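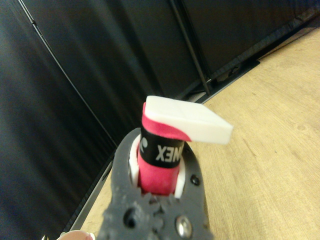
Grip Tape on Small Tool Handles
Project report, Furkton Technical School, Design and Materials
Group 9

1. What we wanted to find out

Racket grip tape is cheap, comes in many colors and takes only a few minutes to put on. Our question was whether it is also a good cover for the handle of a small hand tool. People at home use all kinds of things for this, such as bicycle tape, cloth tape or a rubber sleeve. We chose grip tape after our trip to the Van Dusen workshop in Iltbridge, where several of the bench tools had been wrapped with it.

We worked with two colors, pink and red. The pink one has a soft surface with a faint texture. The red one is glossy and shows the ridges of the wrapping more clearly. Both are closed off with a black band that has white printing on it.

2. Wrapping

We started at the bottom end of the handle and worked up at a slant, so each turn covered part of the one before. The hardest part was keeping the overlap even. On our first tries the turns got wider toward the top and we ran out of tape before we reached the end. We pulled those off and started again. Pulling the tape tight helps, but if it is pulled too hard the edge rolls over and leaves a lump.

At the top we cut the tape at an angle and closed it with the black band. The band should go around with a little tension and be pressed down with the thumb.

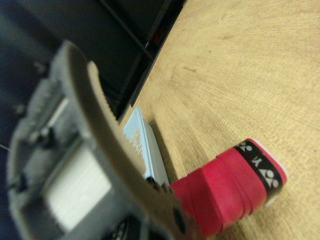
After wrapping we left the handles overnight before anyone used them. We don't know if this made a difference, and we did not test it.

Two people did all the wrapping. This was decided early on so that the handles would be as much alike as possible. It also meant that the rest of the group had less practice with the tape than we had planned.

3. The test

The test took place on a wooden table, with a light blue tray of granules. The person held the tool by the wrapped part and moved the white end through the granules, first along the tray and then back again. One trip there and back was one pass. We recorded 332 passes in all, split between bare handles and wrapped handles. After each turn the person wrote down how the handle felt, whether it had rolled in the hand, and whether they would choose it again.

The granules matter more than we expected. Some dust comes off them and gets on the fingers, and on a bare handle that makes the grip slippery quite soon. 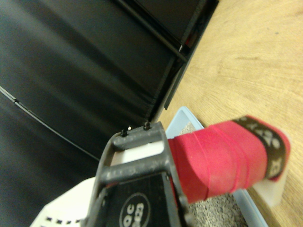 One tester wrote on the sheet that the red handle felt thicker than it needed to be, and that a single layer with less overlap "would do the same job and be easier for small hands." The same person asked for the ridges to be kept, since they gave the fingers a place to rest.

Other testers made similar remarks about thickness, although most of them still picked a wrapped handle over a bare one. Rolling in the hand was written down mostly for the bare handles. With the wrapped ones it happened a few times near the end of a long turn, when people had started to hold the tool more loosely.

The two colors were harder to compare. The pink tape was called soft, and the red tape was called firm or sticky. We think part of this is the tape and part is the wrapping – our red wraps were made later, when we had more practice. 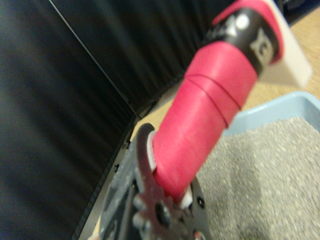

Where people put their hand also changed during the test. Most began in the middle of the handle and slid up toward the black band after a while. The band is smoother than the rest, so a hand placed over it has less hold. If we wrapped the handles again we would stop the tape closer to the end and keep the band as narrow as possible.

4. Problems

Dust from the tray stuck to the tape. Wiping with a damp cloth took off most of it, but some stayed in the grooves between the turns. We cleaned the handles between testers and still got one complaint about grit.

Our answer sheet was too short. It had no line for hand size, and we had to go back and ask. Two sheets from the Tritcombe group came back without an answer to the last question, and we left those out of the choice results.

5. Next steps

We would like to try a thinner tape with a smaller overlap, and to do the test again with people who use hand tools every day. The leftover tape and the answer sheets are in Room 2038, on the shelf under the window.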